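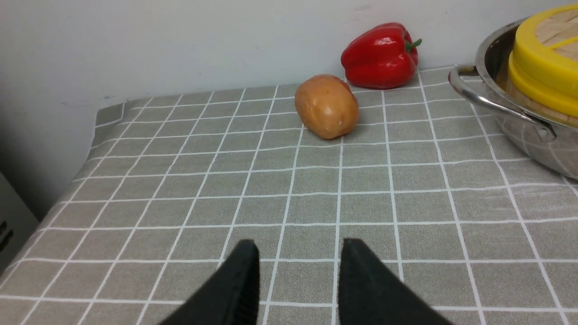

Care of Walking Boots and Waterproofs at Home

Guests joining a Fernport guided walk are asked to arrive with equipment that is clean and in sound repair. The following advice is issued by the Fernport equipment store and applies to guests' own items as well as to those on seasonal loan.

Boots

Remove laces and insoles before cleaning. Brush off dried mud with a stiff nylon brush, then wash the uppers in lukewarm water. Household detergent should not be used, as it leaves a residue that attracts water. Stuff the boots with newspaper and change it after two hours. Boots must never be dried on a radiator or beside a stove -- the glue in the sole may fail.

Leather boots should be waxed while slightly damp. Apply sparingly, paying attention to the seam above the toe.

Waterproof jackets and trousers

Close all zips and loosen the cuffs. Run the empty machine once to clear any powder from the drawer, then wash at the temperature on the garment label with a soap made for waterproof fabric. Do not add fabric softener. Reproofing is needed when water no longer beads on the shoulders.

Small tears may be patched from the inside. Cut the patch with rounded corners and leave it for a full day before wear.

Storage

Keep garments on a wide hanger, uncompressed. Rucksacks should be emptied, shaken out and hung with the buckles open.

Loan items are to be returned by the end of November. Questions about repairs may be put to Hsiu-ying Hsieh or Hammad Virk at the store counter.

Page reviewed Thursday, August 13, 2026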